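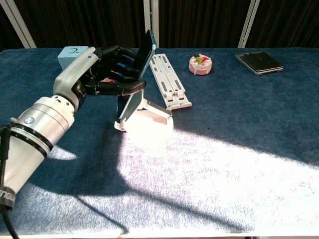

Re: [arms-bench] Multi-finger hand or two-finger gripper for small table objects

From: Valeriano Llorente
To: arms-bench list
Time: 16:40

Hello all,

Thank you Jade for the questions, I answer below your text. Sorry for the delay, I wanted to finish the second round before I write numbers.

Jade Landry wrote:

> We have the same arm as you, with the Nilteo two-finger gripper, and we
> are thinking to change to a hand with more fingers. Before I ask for the
> money I would like to know three things. Is it really better with flat
> objects like a phone? How much slower is it per grasp? And did you need
> to change the controller, or does the old one from Essien still work?
> I also remember you had trouble with the light in your room in July.
> Did you solve it?

First, the phone. In the photo at the top the hand has it by the upper corner and the lower edge is in the small white folding stand. This is the task which we call "phone to stand", and it is the one where the two grippers differ most. With two fingers we must approach from the side and the wrist comes very near to the table. With the hand we can take the corner from above and keep the phone tilted back a little.

We made 121 trials in total for this task, the same number of starting positions for both grippers plus a few repeats which I did not throw away. The two-finger gripper failed 39 times, the hand failed 26 times. So the hand is better, but please look at the kind of failure too. When the two-finger gripper fails, the phone usually stays on the table and you can try again. When the hand fails, it has often already lifted the phone and then one finger slips. I put a cloth on the table for this reason and I recommend you do the same.

For cubes I see no advantage. The light blue cube with the 2 on the top is one of our standard objects, and the simple gripper takes it every time. If your work is mostly cubes and boxes, I would keep what you have.

Second, the speed. The hand needs up to 2 seconds more for each grasp, mostly for closing the fingers in the right order. I tried to close all of them at once and the phone turned in the hand before the thumb arrived. Maybe somebody on the list has a better closing sequence? Mine is very basic, I set it by hand for each object.

Third, the controller. The Essien one still works for the arm, we changed nothing there. The fingers have their own small board from Inent and it talks to the computer separately. The two clocks are not the same, so in the logs the fingers seem to move a little before the wrist stops. I correct this afterward with a script. It is ugly but I can send it.

About the cable: leave more slack than the manual says. Our first one was too short and pulled at the connector when the wrist turned fully. Fasten it with a strap on the forearm and check again with the arm stretched out.

And the light – no, it is not solved. In the afternoon the sun still comes on the table, and on the bright part of the cloth the camera loses the edge of a white object. The laptop stand is the worst one. The shadow of the arm also moves over the same area, and the object detection sometimes jumps when the shadow passes. We now fix the exposure before each round, which helps with the shadow but not with the white objects. The group in Trornthorpe wrote here that they work only with lamps. I would like to hear if they compared both.

The next round is with the small round container, first closed and then with the lid off. I expect the hand to be better for the lid but I have no numbers yet.

Jade, if you tell me which objects you use most, I can try two or three of them here before you order anything.

Best regards,
Valeriano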